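Two Days at the Plelden Travel Fair (and Did I Find a Cheap Flight?)

Monday, July 26, 2021

I'm back, my feet hurt, and I have a tote bag full of brochures that I will probably never read. But I did it! I finally went to the Plelden Travel Fair, which I've been meaning to do ever since I started this blog, and I came home with a plane ticket for December.

Getting there first. The fair is in the old exhibition halls on the east side of town, and the bus from the airport drops you right across the street. I flew in the night before on a fare so low I checked the date twice, and of course the bag cost more than the seat did. (I know, I know. I write about this stuff and I still packed shoes I never wore.) Doors opened at nine and the line was already wrapped past the parking lot, but it moved fast. If you buy your ticket online you go in by the side door, where I waited maybe five minutes.

Hall A is all the airlines and the big booking sites. I spent most of the morning at the Stomuvetti stand, partly for the coffee and partly to ask them the thing readers email me about the most: why does a fare jump between the search page and the checkout page? The woman at the desk was very patient with me. She said most of the price changes they see come from old results sitting in an open tab, so if you've gone off to make dinner, run the search again before you get your card out. She also showed me how their month view works. You pick a city, leave the dates blank, and it lays out the lowest fare for every day. I had used their site for years and never clicked on it.

They're adding 45 new routes to the search this winter, mostly small regional airports, and I got a printed list. Mine is on it, hooray.

After that I wandered. Cruickshank, the luggage people, had a sizer box set up so you could test your own carry-on, and there was a little crowd cheering whenever somebody's bag went in. Mine went in with a shove. I'm told the shove doesn't count at the gate. Their new soft cabin bag is lovely and light, but at 200 dollars it would cost more than most of the trips I'd take it on, so it stayed on the shelf. 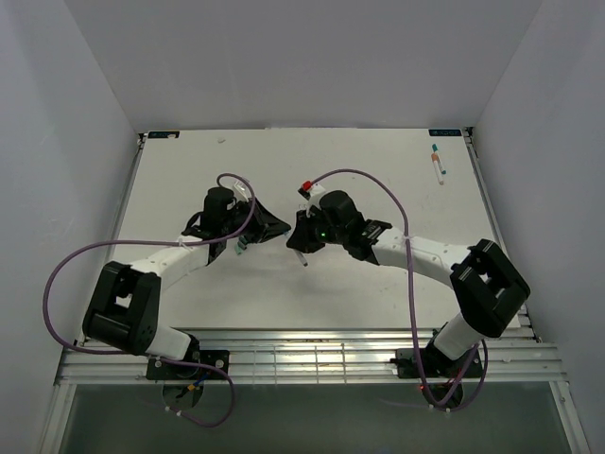
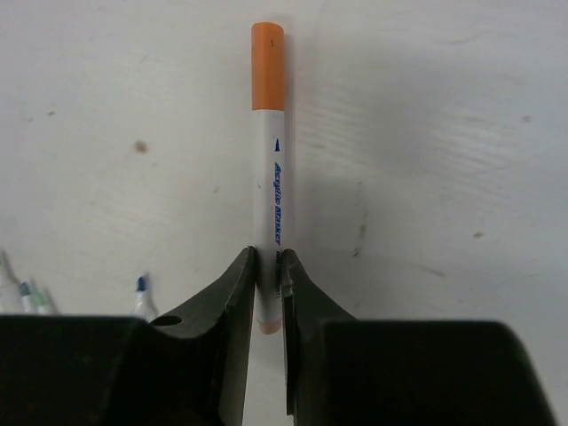
Lunch was a disappointment, so let me save you some money. The food court inside is overpriced and you'll end up eating on the floor by the coat check. Walk out the main doors, turn left, and there's a bakery on the second corner that does hot cheese pies and doesn't charge extra to sit down. I went both days. The second day they were out of the spinach ones by noon, so go early.

The afternoon talks were a mixed bag. One on airline miles was really just a sales pitch for a credit card, and I left halfway through. The one on long layovers was great, though! The speaker had priced the same trip with a direct flight and then with two separate tickets and a night in between, and the second way saved 200 dollars even with a hotel. The catch is that separate tickets mean separate problems. If the first flight is late, the second airline owes you nothing, and you have to pick up your bag and check it in all over again. I'd do it with a full night between flights. I would not do it with three hours, and I say that as someone who has sprinted through a terminal in socks.

Day two I went straight to Rikanell, a small agency that does the long-haul routes I can never seem to find at a good price on my own. They had a fair-only deal, round trip for 957 dollars with a checked bag and one free date change. I went outside, sat on a wall, and compared it on my phone for a good long while. The closest I could get was a bit cheaper, but with no bag and a change of airports in the middle of the night. So I went back in and booked it. Where am I going? I'll tell you in the next post, but I did have to buy a new swimsuit.

A few small things if you're thinking of going next year. The two-day pass is only a little more than the single day and it's worth it, as the stands are much quieter on the second morning. The Wi-Fi in Hall B is hopeless, so take screenshots of any fares you want to compare before you go through. And bring your own water bottle, there's a refill tap near the restrooms in Hall A.

My flight home was delayed by an hour and I slept through most of it on my tote bag of brochures. Route list goes up later this week once I've typed it all out!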